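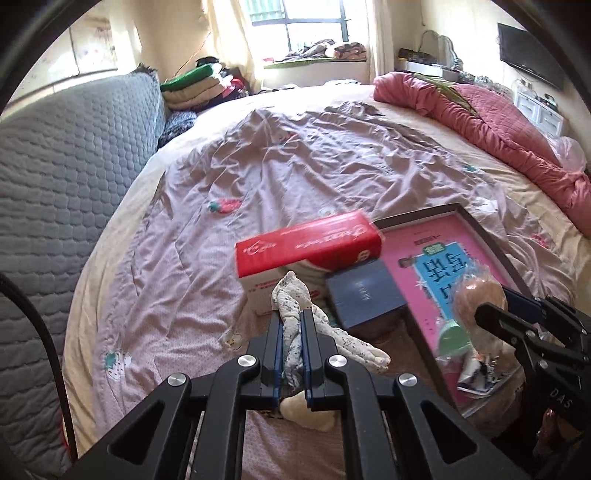 Write the House Rules Down First

I love a good standard. I know how that sounds, and I have lost dinner companions over it, but a short, clear rule that makes a strange job easier is one of the nicest things people make for each other. So I was thrilled when Loubna Metwally sent me the practice sheet her group at Lastau uses for recording hand-held gripper work in people's homes. It runs to 16 rules. I read it standing up in the kitchen, then sat down and read it again!

Most of the writing on robot safety is about factories, and it is good writing. Fences, stop buttons, speed limits near people, all settled by patient folks over many years. Home recording has very little of that. A person picks up a pair of grippers, goes into a bedroom, and starts moving things that live there: something in crinkly wrapping, a bit of twisted cord, a box with a lid. There's a blanket with strawberries on it. None of it is dangerous in the factory sense, and that is why the rules have been left so late.

My favorite on the Lastau sheet is rule four, which says the bed stays made the way its owner makes it. Recorders are forever tempted to tidy. They smooth the blanket, they pull the clutter back, they close the curtains to even out the light. Then a robot trained on those sessions meets a real bedroom, with folds and heaps and bedding piled in the corner, and has never seen such a thing in its life. Leave the folds alone. If the clear plastic throws bright highlights, leave those too, because somebody's home robot is going to have to cope with them one day.

Rule seven is about soft and wrapped things. I would go further than Lastau does here. Their sheet asks the recorder to approach with open jaws and close slowly, and it stops there. I'd like a line saying that the second gripper has to be clear of the first one's item before it starts its own reach, unless the task calls for both hands on one thing. Bereket Endale, who trained recorders at Hitotine for a couple of years, told me he taught this by voice ("left's holding, right's going") and that people kept saying it under their breath long after they needed to. Lovely. Put it on the sheet!

Then there are the people who live in the house, and this is where I get properly worked up. A bedroom tells you a lot about someone. The dressing table, the clothes by the window, the labels on the packets. The sheet says consent is asked for once, on paper, before the first session. I think it should be asked for room by room, out loud, each time, with the owner given a look at the footage afterward and the right to pull any of it for any reason or none. Mohcine Salem at Younis argues that this would slow everything down, and he is right, it would. He once worked on a set of 2,000 home recordings and says that a playback for each would have added months. I still want it. A short playback over tea is a pleasant way to end a visit, and people who feel looked after invite you back.

Food gets 11 words on the sheet, and they are fine as far as they go: keep it wrapped, or throw it out when you finish. I'd add the pads. Wipe the jaw pads between anything edible and anything else, both grippers, every time, and write down that you did.

The one rule I would strike is number 12, which caps any session at 29 items. I can't see what it's for, and neither could Loubna when I asked her. It came over from an older bench protocol at Skinora, where trays had that many slots. A bed has no slots. Cap the minutes if you like -- tired wrists make sloppy grasps -- and let the item count be whatever the room holds.

What pleases me most is that the whole thing fits on two sides of paper. Chaimae Belhaj, who drafted it, tells me she cut it down from a much longer text by reading every line to a new recorder and deleting whatever got a blank look. More standards should be written that way. She is collecting changes until July, and mine have already gone in, all four of them, with the gripper one at the top.

Contact the editor | Copyright Anoma Mollah, all rights reserved | Back to top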